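Semevero: bottle picking in simulation

Semevero is the data behind our Fustlow grasp policy. It holds 712 simulated episodes of one arm working between a green crate and a dark tray. We randomized lighting and start poses, and we're thrilled with how far such a small set goes!

Splits: 70 episodes for validation, 40 for testing, the rest for training. Each policy was trained with 3 seeds.
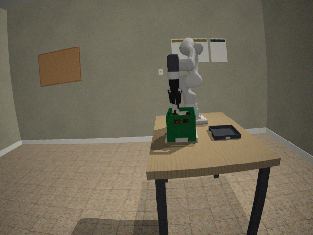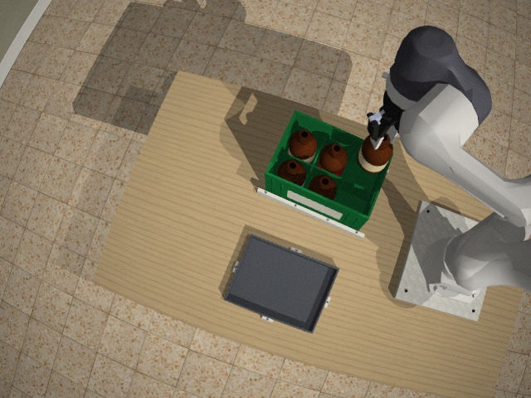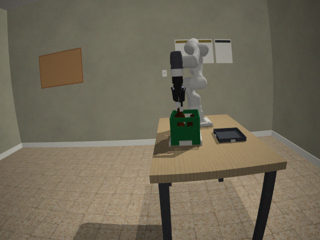
Renders from Semevero: gripper at the green crate, tray empty.

What excites us most is the wrist correction step. Fustlow predicts a small offset just before the fingers close, and adding it cut our collisions with the crate walls on the test split. Try turning it off (set offset to none) and compare!

Known gaps: no deformable objects, no real-robot episodes yet. The loader needs Pultuneo installed first.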